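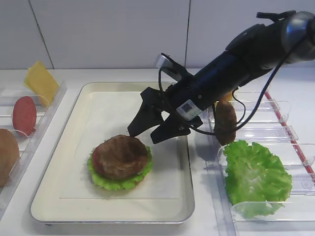 Good practice at the bench: new rules for food handling trials

From 6 September 2022 the burger bench at Pakberg works under a revised set of rules. Linnea Åberg wrote the first draft and Aishwarya Bangera tested it with both shifts. The full text is in the shared folder under the name Edo, version 4. Please read it before your next booking, also if you have worked at the bench for a long time.

The largest change concerns the start position. Until now every operator decided how the ingredients stood in the organizers, and this made it difficult to compare one run with another. Now the slices, patties and lettuce go into the compartments according to the layout card, standing on edge where the divider allows it. The tray stays between the two organizers. If something has fallen over before the start, put it upright again and write "reset" in the log.

The second change is about hands. When the arm is enabled, no hand goes over the tray or the organizers. This was always the rule, but we have become relaxed about it, specially when a lettuce leaf folds under. Press the hold button first, wait for the lamp, then correct the leaf. A hold does not spoil the run – it is only marked in the log and the run continues.

Third, a stack is judged by its order and by how it lies on the tray. A patty which covers most of the tomato is accepted. A patty which touches the tray is not. Ravindran Shenoy asked if a stack without the top bun can be recorded as finished. The answer is no. It is recorded as "partial", with the name of the last layer placed.

We looked again at 838 runs from the old period, and 48 of them had no operator name. These cannot be used in the report to Unine, and it is a pity for the people who did the work. The name field is now obligatory and the log does not close without it.

Cleaning has not changed. Wipe the gripper fingers and the tray after each session, and do not spray anything near the cable or the wrist camera. The cloths are in the drawer under the sink.

Nicanor Vergara gives a short introduction for new operators in November. Places are limited, so please write to him early. Comments to the rules go to Sowmya Menon, who collects them for the next version. She prefers one comment per message, with the number of the paragraph in the subject line.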